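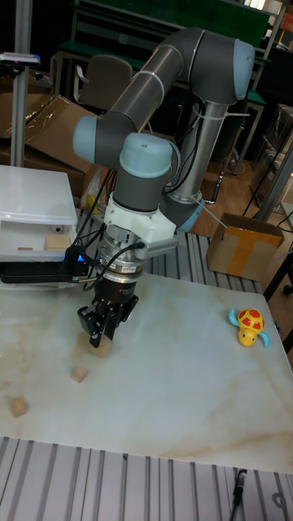
Does a cell need a fresh inspection every time a person takes over the arm to show it a task?
Once per operator per shift is the rule here, plus once more after any change to the gripper, the bracket or the cable run. A new task with the same operator and the same tooling gets the short form (items 1 to 6 only).

CELL CHECKLIST - TEACHING BY HAND AND BY REMOTE
Site: Flumgate, ground floor
Form revised in March. Comments are the inspector's and stay on the form until the next revision.

1. Emergency stop pressed and released, arm confirmed dead while pressed.
Result: Pass
Comment: Tested from the operator's seat and from the far side of the table. The old form asked only whether the button was "present". A button can be present and wired to nothing.

2. Speed limit set for teaching mode and locked.
Result: Pass
Comment: Set to 30 percent. The Mindudow manual says its software "adapts to operator intent" and that a fixed limit is optional. I don't know how anyone would inspect intent. Fixed limit stays.

3. Hand guiding: arm holds its position when let go.
Result: Pass with remark
Comment: Slight sag after release with the wrist pointing down. Payload figure had not been updated after the last tool change. Corrected, repeated, no sag that I could feel. Please stop copying the payload from the previous sheet.

4. Remote control: arm stops when the link is lost.
Result: Pass on second try
Comment: Pulled the network cable during a slow move. First time the arm finished the move before stopping. The supplier, Usby, calls this "graceful completion". I call it a fail. Setting changed, arm now stops where it is. Attach a printout of the setting to this form.

5. Gripper force at the lowest setting that holds the part.
Result: Pass
Comment: Checked with the force gauge. Fingers stay out of the gap during the check, including the fingers of people who have done it many times.

6. Operator can say out loud how to stop the arm, without looking it up.
Result: Pass
Comment: Ask it cold, at the cell. If there is a pause, the answer is no.

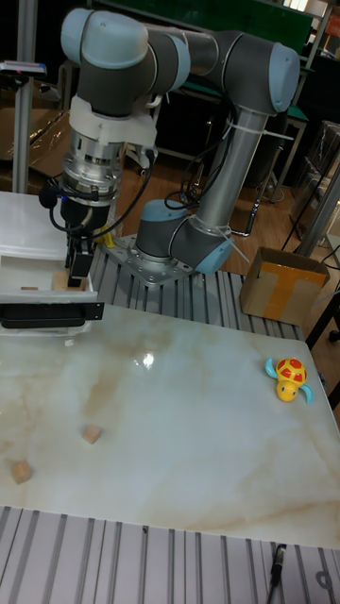
7. Cables secured along the full reach of the arm.
Result: Pass with remark
Comment: Cable wear is what I would bet on as the first real failure in any teaching cell, and it gets the least attention in the brochures. An arm that runs one fixed program bends its cables the same way all day. An arm being taught goes wherever the person's hand goes, with twists no one planned. White ties hold the black cables to the lower segment, and then the run drapes from the elbow down toward the base joint. Slack like that is needed, but it wants a look at both ends of travel, at teaching speed, before the first demonstration. The thin cable looping up from the gripper gets the same look. Do not tighten a tie to make a loop look neater.

8. Work surface fixed down and clean.
Result: Pass
Comment: Push it with both hands from the operator's side. If it slides, every demonstration recorded before the slide is suspect, whatever the software claims about correcting for it.

9. Glare and line of sight for the remote operator.
Result: Open
Comment: To be checked at the hour the cell is used, with the lights as they will be. Friday at 4 p.m. is a different room from Friday at 9 a.m.

10. Recorded demonstrations reviewed before playback.
Result: Fail
Comment: The log shows 2,504 demonstrations. The review column is filled in for 94 of them. I was told the system screens out the bad ones by itself. Nobody could show me one that it had screened out. No playback without a person within reach of the stop until this item is closed.

11. First playback of a taught task at reduced speed.
Result: Pass
Comment: 2 slow runs, no contact with the table. That tells me about those runs and no others.

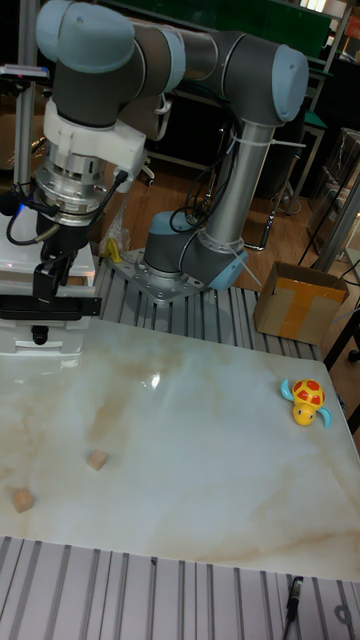 Guillot replied on the shared copy that item 10 was too harsh, that reviewing every demonstration by hand would eat up the time saved by teaching in the first place, and that a spot check ought to be enough for low-force pick and place.

Inspector's response: A spot check may be fine. Write down how many, who picks them and what counts as a bad one, and I will inspect against that. "We look at some of them" can't be inspected. I would also like to see the figure for time saved - it has been mentioned at every visit and has yet to appear on paper.

12. Area behind the arm clear for the operator to step back.
Result: Pass with remark
Comment: Walk it backward once before signing. Boxes belong outside the marked line.

Overall: Released for hand guiding and remote teaching. Not released for unattended playback. Items 9 and 10 remain open.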